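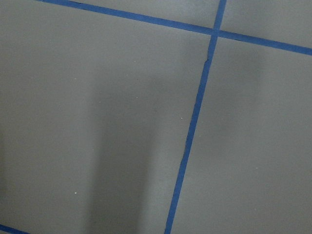
*Figure 1. Blue tape lines on the gray surface, with a kink just below the crossing.*

## Does a taped grid help people put things back?

Our course plan from October claimed that marked cells would make a shared cooking table tidier. I was not convinced then, and by January 2023 I am only slightly more so.

The idea came from Vilgot Engebretsen, who wanted every pan to have a cell. We laid the tape by hand. Figure 1 shows how straight that came out – fine from a distance, less so at the crossings. If a cell's border steps sideways, "inside the line" becomes a matter of opinion, and our scoring depended on it.
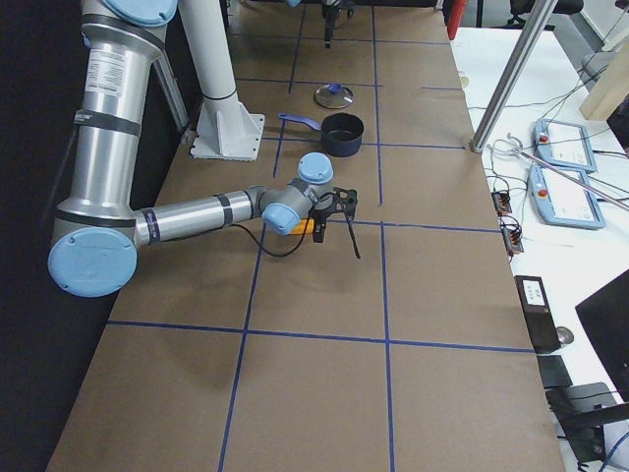
A saucepan raises a second problem. Its body may sit well inside a cell while the handle points wherever it likes, and our rules never said whether handles count. Two of us scored them, the others didn't.

We also tried the grid for only three sessions, all with people who knew what we were hoping to see. I would not call that a test. Brown paper and tape are cheap, so a repeat with a written handle rule should be easy to set up.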